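Workshop Tips: Handling Notes for Two-Arm Cloth Trials

Compiled by Wiebke Wendt, Golville bench group. Revised 6/20/24.

These notes cover the small habits that changed our results on the Flutora cloth task. The method paper has the model details. What follows is for people setting up a bench.

Score the regrasp separately. A trial has three phases: pick, regrasp, place. We used to log one pass or fail per trial. After Ikhsan Tjoa split the score by phase, most failures fell in the regrasp, and we stopped spending demonstration time on the pick.

Keep the clutter in. Policies trained on a bare mat did well on a bare mat and badly everywhere else. We now collect 300 demonstrations per task with unrelated items left out, and move them every 15 trials. Leave heavy items toward the back.

Crumple the cloth by hand before each reset. Drop it from 17 cm. A folded cloth gives the gripper an easy edge and inflates the score.

Check the wrist cables at every reset. A cable that has slipped over a joint changes the wrist view slightly, and the policy notices before the operator does.

Wipe the gripper fingers with a dry cotton rag. Alcohol left ours tacky, and the cloth would not release.

Cloth task, two arms, mixed clutter:
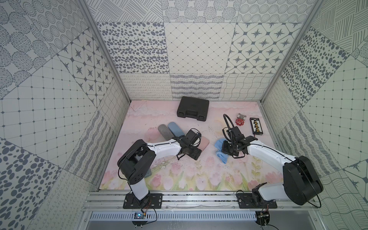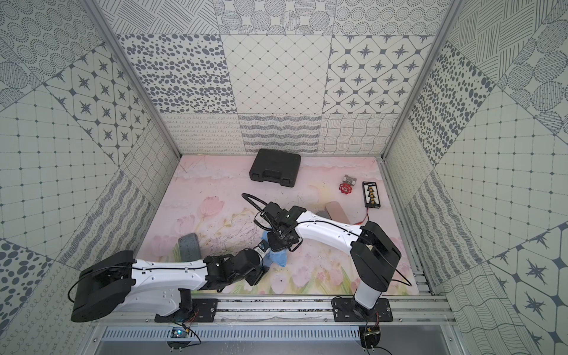
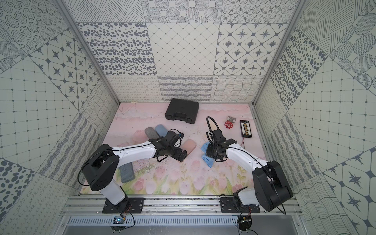
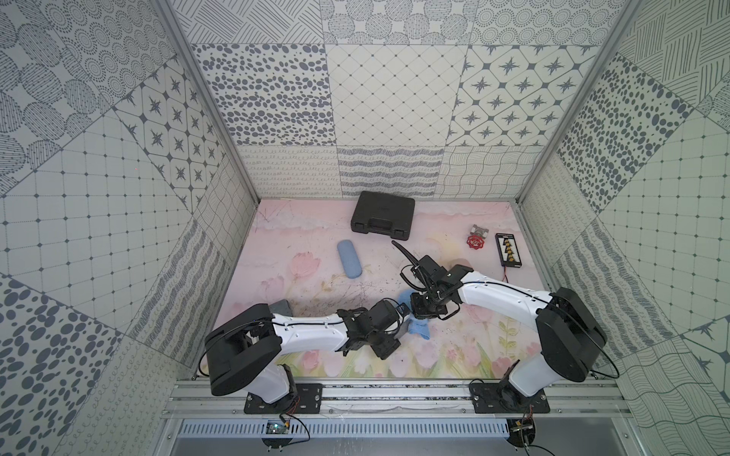

Object choice had more effect on the regrasp score than lighting or mat pattern. Nele Stöcker ran the comparison over 34 layouts, with the same policy and the same cloth. Soft items of similar size to a wadded cloth were the worst distractors, and a distractor in the cloth's own color was worse again. A rigid item with a strong outline, such as the black carrying case at the back of the mat or the valve with the red handwheel, cost almost nothing. If bench time is short, spend it on layouts with soft items and let the rigid ones stay where they are for a whole session.

Record the layout before the first trial. A sketch on paper is enough. Imke Fuchs keeps hers in the same binder as the calibration sheets, numbered by session.

Discard a demonstration if the operator hesitates with both grippers closed on the cloth. Pauses of that kind were copied by the policy and produced stalls. Removing them shortened the median trial without any other change.

Open questions for the July runs: whether the drop height matters for heavier fabric, and whether the layout can be left alone for longer than 15 trials. Send corrections to Lutz Lammers.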